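Tips for the Table: Sorting and Folding with Hand-held Grippers at Home

Updated January 2026

The Damalen guide to good practice for home gripper sessions runs to 43 pages. I have read it twice, and I'd keep maybe six of them. The rest is the sort of thing you get when people who don't fold much washing write rules for people who do. What follows is what I've kept, what I've changed and what I've quietly stopped doing, after a long stretch of sorting socks, towels and bathroom bits at a kitchen table with a gripper in each hand so that a robot somewhere can learn to do it.

I remain doubtful that it will. But if the work is going to be done it may as well be done properly, and most of doing it properly is ordinary housekeeping.

The surface

The guide asks for "a neutral, non-reflective work surface, free of texture". A bare table fails that (glare), and so does nearly every cloth you own (texture). I use a plain white cloth and have never had a session sent back for it. A towelling or fleecy one has the advantage that small things don't skate away when a finger pad nudges them. The drawback is that pale socks disappear into it. If most of your load is white, swap to something darker and be done.

Pull the cloth tight and tuck it under at the corners. A ruck in the cloth gets picked up with the sock nine times out of ten, and then you've taught the robot to fold your tablecloth.

Wash the cloth on its own. Lint off a new one gets into the pivot joints and has to be picked out with a toothpick.

What goes on the table

Mixed loads are worth more than tidy ones. On this I agree with the guide, which is rare. A pile of matching face washers tells a machine very little. A pile with a sock, a packet of wipes, a tub with a lid and a wrapper in it is closer to what's on my table on any given morning, and those things all behave differently when squeezed.

Keep open liquids off. Closed tubs are fine, but check the lid is really on, as the pads grip harder than you think they do when you're watching the other hand. Leave out anything sharp, anything medical that somebody might need in a hurry, and anything with a name and address on it. Turn mail face down or, better, put it in another room.

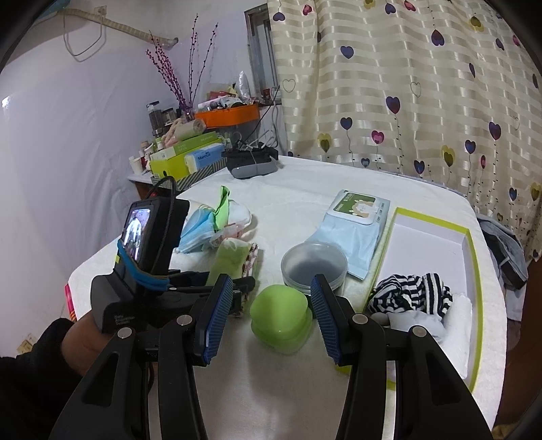 The tray question is the one I get grumpy about. Damalen wants one open tray per category, labelled. Troltar's checklist, which is shorter and on the whole more sensible, wants a single tray with no divider. I side with Troltar. A shallow box lid does the job - shoebox lids are good, gift box lids are better if the sides are low. High sides mean you have to come down from straight above and your wrist won't thank you after half an hour.

Put the tray on the side of your stronger hand. Fill it from the near end if you're short in the arm and from the far end if you aren't. The official wording is "distal to proximal loading is preferred" with no reason offered, and I've never seen one offered anywhere else either.

Weigh the tray down with a folded tea towel taped underneath if it slides. Don't use adhesive putty on a painted box, it takes the colour off.

Picking things up

Slow is fine. Jerky is not. If you only take one thing from this page, take that.

For socks, come in across the width, close to the cuff, where there's some thickness to hold. Gripping by the toe gives you a long floppy end that swings about and lands wherever it likes.

For flat cloths, pinch a ridge first. Push the two pads toward each other along the table until the fabric humps up between them, then close. People try to scoop from underneath and end up chasing the thing to the far edge.

For packets of wipes, grip the body, well away from the lid. The lid pops open and then you have a different task.

For crinkly wrappers, close gently and wait a second before lifting. Wrappers spring. I don't care what the guide says about "constant closure speed", a wrapper doesn't know about constant closure speed.

For anything smooth and tapered, hold it lower than looks natural, at the wider part.

If you drop something, leave the drop in and pick it up again with the gripper. Reaching in with your bare fingers to put it right is the single most common reason for a session being knocked back, and I'd say fairly so.

Two hands, two grippers

The rule is that both tools must stay "in active readiness", which in practice means don't put one down and scratch your nose with the free hand. Park the idle one to the side with its fingers half open. Don't cross them. When passing an item from one to the other, let the receiving side close fully before the giving side opens. It feels stupidly slow. It also stops the item from dropping, and I haven't found another method that does.

Cables: run them away from you, over the back of the hand, and never across the tray. A loose loop will hook on a tub sooner or later. A bit of soft elastic keeps the slack together, and a rubber band off a bunch of asparagus will do if you don't mind replacing it.

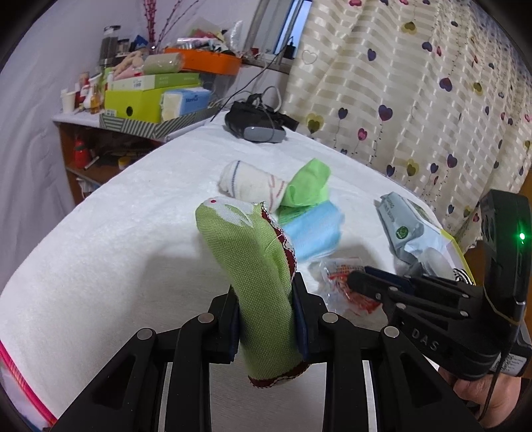
Do you have to clear the whole room before you start?

Only the table and whatever you could knock with an elbow. Shelves and window sills can stay as they are, provided there's nothing private on them, and a lived-in background is closer to where these machines are supposed to end up working.

The Sundley rating

A few people have written to ask whether a Sundley rating on a gripper kit is worth paying extra for. I can't see it. As far as I can make out the rating covers the charger, the plug and the carton. It says nothing on whether the finger pads stay put, and the pads are what wear. Press yours with a thumbnail once a week. If an edge lifts, take the pad off, clean both faces with a barely damp cloth, dry them completely and stick it down again. Replace it if the ribs have gone smooth.

I'm equally cool on the claim, repeated on every second leaflet, that a household robot needs only 82 good sessions to learn a task. Learn it where? On which table? With whose socks? I sent in more than 371 of mine between last June and Christmas and have yet to hear of anything folding a fitted sheet.

Rules I keep

No pets in the room. A cat will sit on the tray.

Jewellery off, watch off, long sleeves pushed up if they're the trailing kind. A snug cuff is fine.

Same light from start to finish. Close the curtain if the sun is going to move across the table, or start later.

Stop at 33 minutes. That's the Tapley figure and I thought it was absurdly exact when I first saw it, but my forearms start to complain at very nearly that point, so I've stopped arguing. Get up, shake your hands out, have a cuppa. Don't do a second round straight after lunch if you're the sleepy type.

Wipe the arms of the grippers down with a dry cloth before they go back in the drawer. Skip the spray cleaners, which leave a film on the pads, and a filmy pad drops everything.

Rules I've dropped

Wearing gloves. They bunch inside the handle and I can't feel the trigger.

Saying out loud what I'm about to do. The guide suggests it "where practicable". It is not practicable with someone trying to watch the cricket in the next room.

Ironing the items first. I read that line three times. If you've got the time to iron socks before you practise picking them up, good luck to you.

Resetting the table to the same layout each time. Damalen wants a sketch kept of where everything sits. Troltar says to tip the lot out and start from wherever it lands, and that's how washing arrives on a table in my house. I do give the heap a quick look for anything that's rolled under the edge of the cloth, then pick up the grippers.

Storage

Keep the kit flat, fingers closed, out of the sun. A cutlery tray with the dividers out holds a pair nicely. Coil the cables loosely in a figure eight and don't wrap them tight around the body of the tool, however tidy it looks. Spare pads go in an old mint tin with a square of baking paper between each one.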